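ok thread. moved house in March, still unpacking, and I have Opinions about moving companies now

1/ got three quotes. first guy walked through the flat in four minutes, never opened a closet, said "easy day." reader it was not an easy day

2/ second one was Zaidi, they did it over video call. made me open every single cupboard. I was annoyed at the time. their number was 500 higher than the first guy and it was the REAL number

3/ went with the first guy obviously. bill came with a "stairs supplement" and a "long carry" charge. long carry is when the truck can't park near the door. the truck could have parked near the door. there was a spot!! he didn't like the spot

4/ final total went past 3000. for a one bedroom. Grinby to Bandthorpe. you can drive it before your coffee is cold

5/ ask about the parking permit. ask WHO gets the parking permit. I thought they did, they thought I did, Tineke from downstairs ended up standing in the street with two kitchen chairs holding the space. owe her dinner forever

6/ boxes. I bought 17 and thought that was loads. ran out by Tuesday lunch and I hadn't touched the kitchen. kitchen is half of everything you own, it just hides

7/ supermarket boxes are free but go at like 8am, by ten the staff have flattened them all. banana boxes have a hole in the bottom, put cardboard down first. learned this with the cutlery
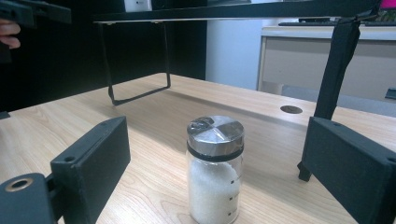
8/ label by what you need FIRST, forget rooms. I wrote KITCHEN on six boxes and then spent the whole first evening looking for a fork. eating noodles with a measuring spoon. for anything with a screw lid, like that little glass jar full of white grains, put a rubber band under the lid before you pack it, gives you something to grip if it sticks. and tape a bit of paper over the top saying what's in it. salt and sugar look the same at 11pm and my tea has sufferred for it

9/ one open-first box. kettle, mugs, toilet paper, phone charger, sheets, a knife to open the other boxes. the knife goes in LAST so it's on top. mine was at the bottom of the box I needed a knife to open

10/ take meter readings at both ends, photo with your phone, before you hand over keys. old place tried to bill me for an extra month of gas and I just sent the picture. over in one email

11/ mail redirect takes longer than they say. do it two weeks out. my bank card went to the old address and is probably still there, Ward if you're reading this pls check behind the radiator

12/ take the furniture legs off and tape the screws in a bag TO the table. not in a "screws" bag. I have a screws bag. I don't know what any of it belongs to. the bed wobbles

13/ oh and count your boxes on and off the truck. 17 went on, 17 came off, and that was the one part of the day that went right

14/ Rodica asked would I use them again, no. next time I'm paying Zaidi and opening all the cupboards they want

15/ edit bc people are asking, yes the crew themselves were lovely, two guys, carried the washing machine up like it was a cushion. tip in cash. it's the office I'm mad at

16/ if anyone near Bandthorpe wants flat boxes they're in my hallway, message me, come before the weekend or they go to recycling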